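Rakthorpe Workspace – Ground Floor and Mezzanine

Gallery notes by Keerthana Sastry

The Rakthorpe fit-out covers one double-height hall with a mezzanine along one side. The brief from Samira Akl called for an open floor with no fixed partitions below the upper level, and for furniture that two people can shift without a trolley. Notes are grouped by element. Colour references follow the Soder finishes schedule.

Structure
Concrete ceiling, deep beams left exposed. Services were kept clear of the beam faces. Walls are white throughout, recoated in March after the patching was signed off.

Floor
Grey, gloss finish, 4 coats. The gloss level was raised one step at the client's request. It shows scuffs sooner than a satin finish would, and the maintenance interval is set at 14 weeks.

Mezzanine
Long black metal railing with vertical and diagonal bars. Erhan Tuncer detailed the fixings. All 27 base plates were re-torqued before handover.

Seating
Black office chairs on the ground floor, including mesh-backed models on casters. The high-backed version has a headrest and armrests. Casters were changed to the soft-tread type to suit the coating – the hard ones marked the sample panel.
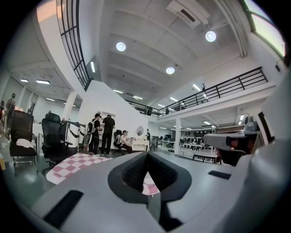
Loose furniture
White dressing-table-style cabinet with a round framed mirror, placed at a height that suits a seated user. Karim Chidiac asked for white pieces on this level so that they read with the walls.

Textiles
Pink-and-white check cloth, used on the floor. The square pattern gives the only strong colour at ground level. Cold wash, line dry, no softener.

Outstanding items
Touch-up to the angled wall, 7 spots. Spare caster set to be labelled and stored upstairs. Drawings for the Hamdan fit-out will be posted on a separate page.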